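The Planner That Waits
A small software team is teaching robot arms to tidy up by making fewer decisions at once
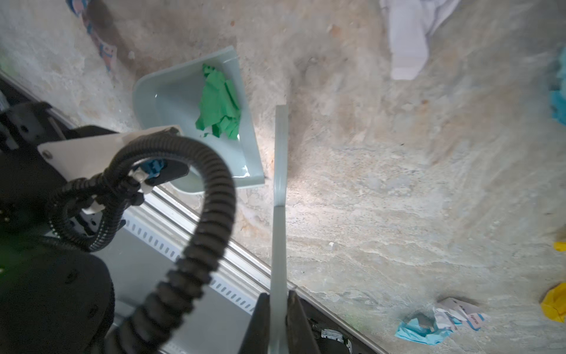
Seon-mi Bae keeps a list of every way her software has failed to clean a floor. It has 76 entries. Some are what anyone would expect, such as a dropped tool or an arm that folded itself into a position it could not leave. Most are smaller. Entry 31 reads, in full, "Thought the shadow was trash. Swept the shadow."

Bae leads planning at Prekotico, a company of 20 people that writes control software for robot arms made by others. Its main product, Prutach, sits between the cameras and the motors. It takes in pictures, decides what to do next, and hands the arm a short stretch of motion to carry out.

How short that stretch should be has been the argument inside the company since last October.

The first version of Prutach looked at the floor once, found every scrap, and worked out a full cleaning order before the arm moved. On a screen it was very good. On a floor it fell apart after the second stroke, when the paper had slid or unfolded and the plan was describing a room that no longer existed.

"Crumpled paper is a bad object," says Dong-hyun Ha, who wrote much of the perception code. "It has no front. You push it and it becomes a different shape, and now your model of it is wrong."

Ha's fix was to stop giving scraps a shape at all. Prutach now marks patches of floor as clear or not clear and keeps a score for how sure it is of each one. A patterned floor makes this harder. Speckled stone can look a lot like crumbs, and for several weeks the arm spent its time on spots that were part of the tile. The current version checks a doubtful patch from a second angle before it commits.

The planner changed too. It now settles on a single stroke, sends it, and looks again. Each stroke is checked against the limits of the joints and against the cable, which Yi-an Jeon added to the collision model after a snag cost the team an afternoon. Her cable model is crude — five straight segments standing in for a curve — but it runs fast enough to be used on every move.

The tooling took longer than the planner did. Every run is recorded, and an engineer can stop the replay at any point, change one setting, and see what the software would have chosen instead. The team calls this viewer Noh. Jeon opens it before she opens her email.

Waiting has a price. The stroke-by-stroke version is slower, and Bae says customers notice. In the last test set, 334 runs long, the arm spent more time looking than moving. She would like to plan two strokes ahead when the scores are high and go back to one when they drop. A first try is running on a branch that Ha does not trust yet.

Entry 76 went on the list the same week. The arm pushed a scrap to the lip of the dustpan, marked that patch of floor as clear, and went off to look for the next one.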